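Ticket 860: Utensil sorting episodes rejected at ingest, left/right streams out of step
Project: Clilari
Queue: Data collection, handheld
Status: Open, waiting on site
Opened: 2025-09-30
Assigned to: Loder

Summary
Episodes from the utensil task (pick from table, place in holder) fail the sync check on upload. 15 episodes rejected out of 63 in the batch. The other tasks recorded at the same site pass. The operator uses one gripper per hand, both streams written locally, merged at ingest.

Reported error
pair_check: stream offset exceeds limit (limit 30 ms)
pair_check: episode quarantined

Steps taken

1. Re-ran ingest on the quarantined episodes with the cache cleared. Same 15 rejected. Not an upload fault.

2. Compared start times in the episode headers. Both hands start within the limit on every rejected episode. The offset grows during the recording and crosses the limit near the end, so short episodes get through and long ones don't. Median length of the rejected ones is well over the batch median.

3. Checked firmware. Left unit is one release behind the right. Release notes for the newer version list a change to the clock update interval. Asked site to update the left unit and leave the right alone.

4. Site updated the left unit and recorded a fresh set of long episodes. Offset stays flat through the whole recording. All pass.

5. Tried to recover the quarantined set by applying a linear correction to the left stream. Result is inside the limit for most of them. Two still fail in the last few seconds. Dropped those two, held the rest for review. Corrected files are in the Santoro bucket under the ticket number. Do not merge yet.

Second problem, found during review
Gripper width on the left stream reads slightly open at full close in some of the corrected episodes. Affects thin objects most. On a ladle handle the error doesn't matter. On a single chopstick the label says open while the stick is being lifted, and the segmenter cuts the grasp in the wrong place. Zeroing the width before each session should fix it going forward. It will not fix what is already recorded.

Request to site
- Zero both grippers, jaws fully closed, before the first episode.
- Start each episode with both grippers open and above the table, pads apart, held still until the tone.
- Spread the chopsticks on the table. Tight bundles give grasps of several sticks at once and the task text says one.
- Vary the order of pickup between episodes.
- Keep the holder on the table at the start. Its position may change from one episode to the next.

Start pose and layout, utensil task:
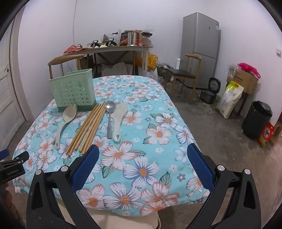

Bernadette Perrin: Understood on the start pose. What about episodes where one chopstick slips and gets picked up again? We have been deleting those on site. If the segmenter can handle a second grasp we would like to keep them, it would save us a lot of repeat recording. Also, does the zeroing have to be repeated after a battery swap, or only at the start of the session?

Loder: Keep them. Mark the episode "regrasp" in the notes field and don't stop the recording. The segmenter takes more than one grasp per object as long as the width signal is good. Repeat the zeroing after a battery swap, the stored value is lost on power off. Please send one marked episode through Ivivport before you record a full batch, and I'll check the cuts by hand.

Still open
- Width offset on the corrected episodes. Estimate from the first full close and subtract, or discard.
- Add a firmware match check to the session start script. Target November.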